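Procurement > Planning Guides > Two-Arm Mobile Units: FAQ

Last updated: October

When should a department submit its equipment request?
Requests for the coming budget year are due in October. Late requests are held for the next cycle.

What does the Graton simulation license cover?
Each license covers 4 named users and 7 room layouts, bedrooms among them. Departments are expected to test their intended tasks in simulation before asking for hardware. The license costs $49 per user per month.
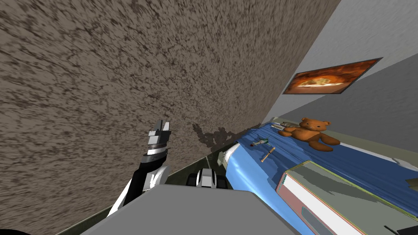 Wosance wrote that its own group had budgeted for the arms and left out spare gripper fingers, and asked whether these could be added to an approved request. They can, provided the amendment is filed before the purchase order is issued.

What is the charge for delivery and setup?
A flat $1,911 per unit, billed on arrival. Changes to doorways or flooring are paid by the department.

May we lease a unit?
Yes. Leases are arranged through the Dronodberg office and run for 7 months at minimum. Lease payments may not be drawn from the capital budget.

Who owns the room layouts we build?
The department keeps them when the license ends.

Shares: 7 | Comments: 4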